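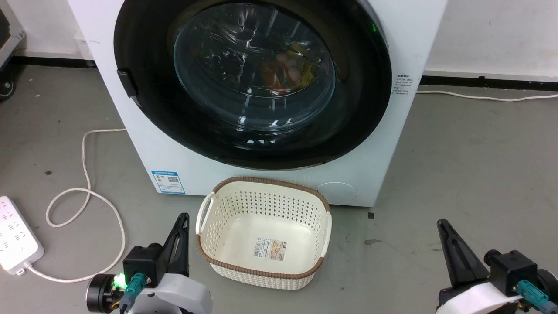 Ticket 772: Laundry room booking page double-books the 6 p.m. slot
Status: Reopened (third time)
Product: Plilo Scheduler, Fitzsimmons building

Symptom
Two tenants book the same hour, both get a cheerful confirmation email, and both turn up with a basket. The calendar shows one name, chosen by a method I haven't been able to identify. Earlier slots behave perfectly.

What I tried first
Cleared the cache. Cleared it again in another browser, as support suggested, with the result you'd expect. Deleted all 32 saved bookings for August and typed them back in by hand, which took an evening and fixed the spelling of one apartment number.
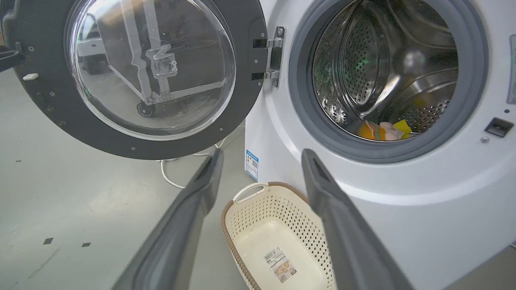

Obed Yakubu replied that the calendar sync runs at 6 p.m. and locks the table while it does, so anything booked during the sync gets accepted twice. He asked me to move the sync to 3 a.m. and send the log.

Moved it. The log is attached, all 2,000 lines of it, most of them saying "OK" in capital letters.

Steps after the reply
1. Turned off the old Fatel calendar plugin, which had been listed as "removed" since the last update and was still sending reminders.
2. Set the time zone on the server. It had been set to one with no tenants in it. 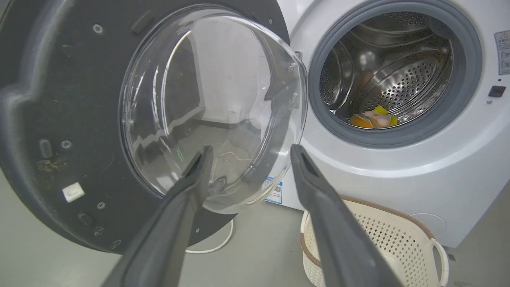
3. Booked the 6 p.m. slot from two phones at once. One confirmation, one polite refusal.
4. Repeated with the Plonus app. Two confirmations.

So the web page is fixed and the app isn't. My guess is that the app keeps its own copy of the calendar and checks with the server when it feels like it.
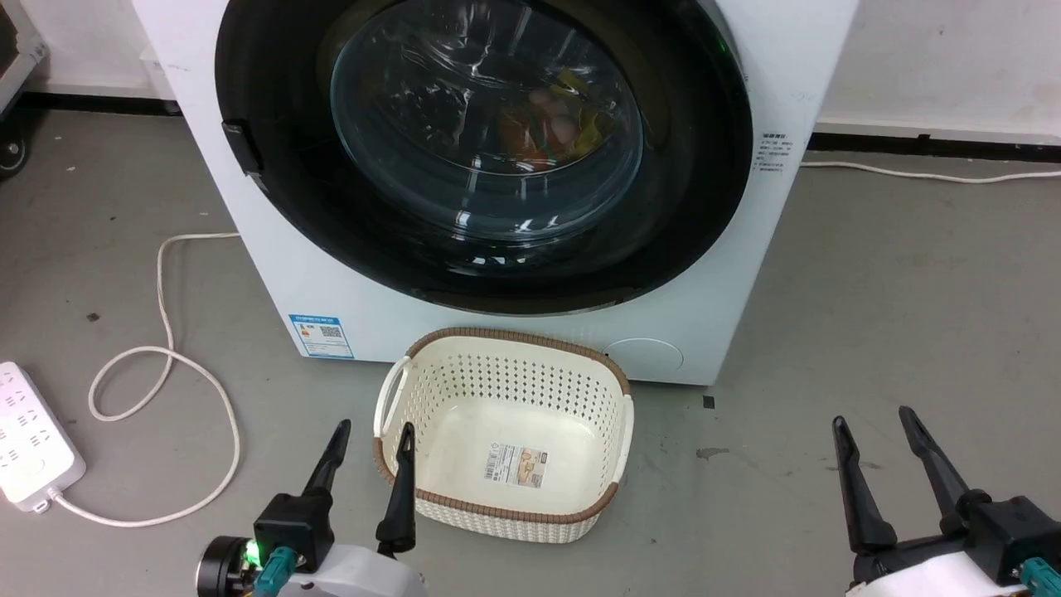
Until there's a patch, I've turned off booking in the app and taped a paper sign-up sheet to the door. It has had no conflicts so far, though somebody has reserved every evening under the name "Me."

Please leave this ticket open.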